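Props bench notebook, Grusari room
11 September 2018

Went through the pretend-food kit again with Lucyna before it goes out to the Romuddale preschool. Necati's note from June says the kit is "ready, just needs a tidy". I don't believe it. I've read that note on other kits.

First the cloth. Everyone likes the grid because it makes the table look organised. Fine, but a grid shows up every wrinkle, and I'm not convinced a three-year-old cares which square the fruit is in. Witold reckons it helps them line things up. He has tested this on his own kids, so a sample of 2. Keeping it for now, under protest.

Next, the plate. Green glass, scalloped, gold-yellow rim. Lovely colour with the fruit on it, and I still say glass has no business in a preschool kit. Stanisława's argument is that kids handle things carefully when the things are nice. Maybe. I'd want to see that tried on somebody else's floor. Have asked Kwiatkowski for a price on a melamine one. 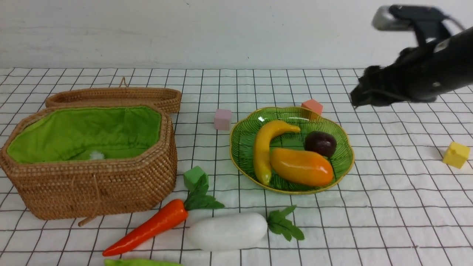 The basket I have fewer complaints about. The lining wrinkles at the rim no matter what, so whoever is tempted to iron it again, please don't bother. The lid is what I'd watch. Rattan on rattan gets hard wear in a playroom, and the loop handle is where I'd expect it to go first. Lucyna thinks I'm fussing. We'll see at the first return.

Mango and plum are both glossy and wipe down easily, and so does the banana. The foam cubes are another matter. Who put cubes in a food kit? Roman says they're "sugar, or cheese, or whatever the child decides". They are foam cubes. I've left them in because the packing list says so, but I'd like the list looked at.

Then the vegetables, which is where I get properly doubtful. The carrot top is felt, and the radish (daikon, if you ask Lucyna) is something soft and fuzzy too. Fuzzy things don't wipe. The Dedesier cleaning sheet allows 90 seconds an item, which might do for a plastic banana. For felt leaves I'd call it wishful.
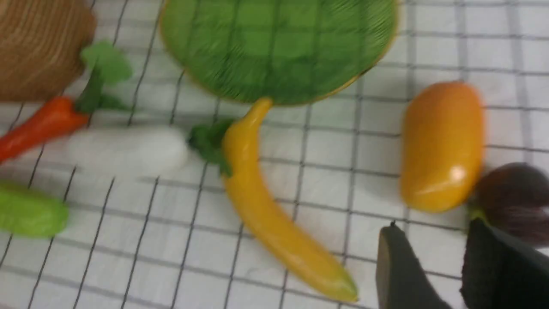
Carrot, radish and banana out on the grid cloth.

Lucyna suggests a separate bag for the soft pieces, washed cold and dried flat. Sensible, if anyone does it. The last kit had a bag like that and it came back with crayons in it.

Replacement cost for the whole lot comes to almost $78 by Roman's sums, without the glass plate. I haven't seen the sums.

To do: chase Kwiatkowski, rewrite the cleaning sheet for felt, ask Necati what "a tidy" meant – and get the cubes on the agenda.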